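Sokico Sorting Day: Earbud Cases and Small Things

Gallery page, posted November 18, 2019
Text by Shivam Dubey

Small items day at the Mutia exchange. The first three pictures come from the marble-patterned table with the wavy black and white walls. Select a picture to see it larger.
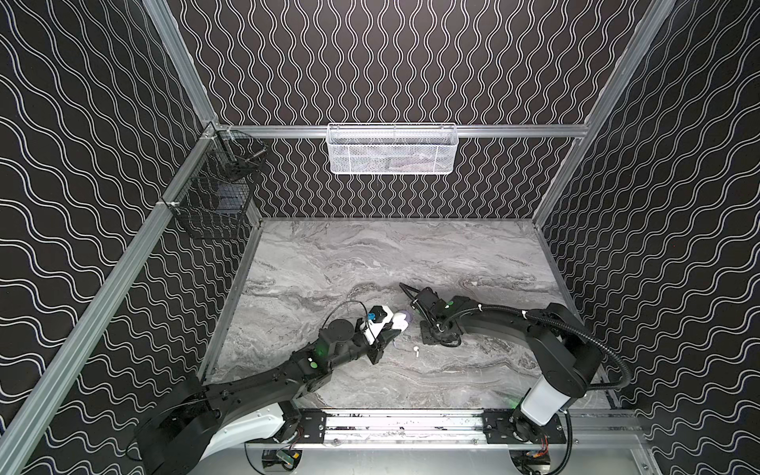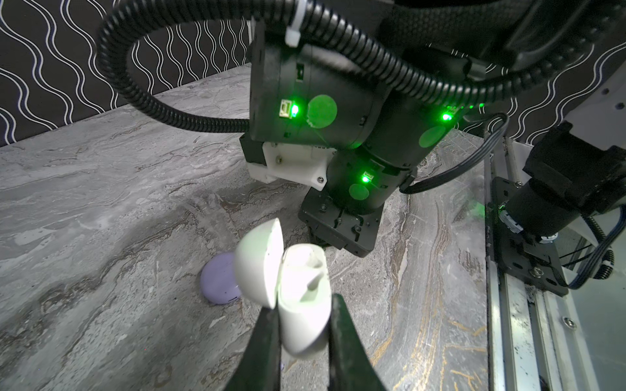
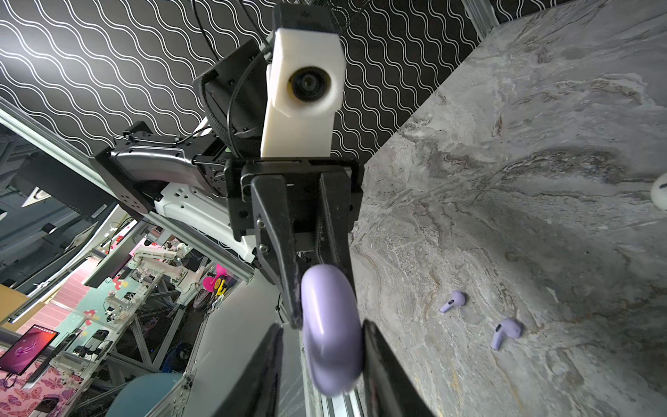
Wireless earbuds are the thing we get asked about most, and they are also the thing most likely to reach us incomplete. The usual problem is a case from one set and buds from another. Color is the first check we make, and it settles a lot of cases quickly. In the third picture the two earbuds on the table are the same lavender as their case, so that set can go straight to the next step. White is harder. Most makers sell a white one, and two white buds that look alike from the top can have stems of different lengths. We open the lid, as with the white case in the second picture, and look at the molded slots before trying a bud in them. If a bud needs to be pushed to sit down, it is the wrong bud.

Once a set is matched it gets a number on a paper tag. The numbers started at 1 in September and we are now at 472. The tag goes around the case with a rubber band until the set is listed, and then both go in a small zip bag. Please don't put tape on the cases. It leaves a line on the glossy ones and it takes a while to rub off.

Cleaning

Cases are wiped outside with a dry microfiber cloth. Inside, use a soft dry brush and keep it moving in one direction. The charging contacts at the bottom of each slot get a cotton swab with a very small amount of alcohol. Kumaresan Nambiar wrote the cleaning sheet that hangs by the sink and he has asked that people stop using paper towels, which shed. Silicone tips come off and are thrown away. We put on new ones in medium and add a small and a large pair to the bag.

Charging

Each case is charged with the lid closed and then checked again the next morning. If it has lost its charge overnight it goes in the parts box. Cases with a swollen or cracked shell don't get charged at all — put them in the metal can by the door and write the tag number on the lid. The can is emptied by Husar along with the other batteries.

We have both kinds of cable at the charging shelf. Please wind them back up when you finish.

Single buds

We keep single buds for 50 days. A surprising number of people have lost only one, usually the left. Singles are stored by color and then by stem length, in the flat drawers next to the window. If you are looking for one, bring the one you still have and the case. A photo on your phone is not enough to match from. We can't promise that a replacement bud will pair with yours. Some do after a reset and some never will, and you are welcome to try it at the counter before you take it home.

Empty cases are kept the same way. They are useful to people whose hinge has broken, so a case with a good hinge and a bad battery still gets a tag.

What the exchange costs

A matched and charged set is 9 dollars. Singles and empty cases are free if you bring something in trade, and it does not need to be the same kind of thing. Old phone chargers are fine. Wired headphones are fine if both sides play.

Since opening we have taken in over 802 small items of all kinds, with earbuds the largest group and watch straps second. Watch straps will have their own gallery page when the pictures are ready. The hearing aid boxes that came in with the Kratochvíl donation are not part of the exchange and have been set aside for return.

Drop-off is at the side entrance. Put loose buds in an envelope or a bag with your name on it — they roll, and the gap under the drop-off shelf is hard to reach.

Next page: Chargers and cables
Back to all galleries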